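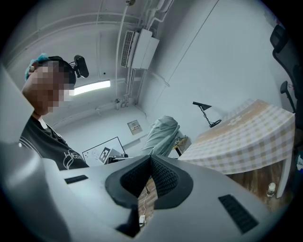
Second evening with the Plemby, marker boards standing upright across the room.

I've had the Plemby hand-held gripper kit for 10 days now, and a few people asked what I think of it, so these are my notes. I paid for it myself. The kit comes from Sterketti, and you can rent it by the week or buy it outright. I bought it, mostly because Ignacio Cordero had rented one in July and ended up paying for two extra weeks.

What you get is the gripper, a head camera with its strap, a set of printed markers and a charger. The manual is 88 pages and about half of it is safety text in other languages. Skip to the chapter on calibration.

Calibration took me 8 tries the first night. The markers need to stand upright and stay put. Mine kept sliding on the floor until I put a strip of rubber under the board. After that it went through in a couple of minutes, and it has been fine each night since. If you move the board you have to start over.

The gripper is bulky. The body is wide and it blocks your view of small things close to your hand, so I've learned to come at them from the side. Picking up a cup or a folded cloth is easy. Cables are a pain. My wrist was sore after the first long session and I now stop every half hour.

The head camera is light and I forget I have it on. It sits fine with a cap. The strap loosens over an evening and I tighten it when I take a break.

Software is the weak part. Uploads failed twice with no message. I wrote to support and Sze-wing Hsieh answered the next morning with a patch that fixed it. Good service, but the patch should have been in the download.

I also looked at the Vumberg before buying. It's smaller and costs less, but it has no head camera and you can't get spare pads for it. Demetrio Campos has one and likes it for desk work.

I'm keeping the Plemby. Next I want to try folding towels with it, and I still need to order a second battery.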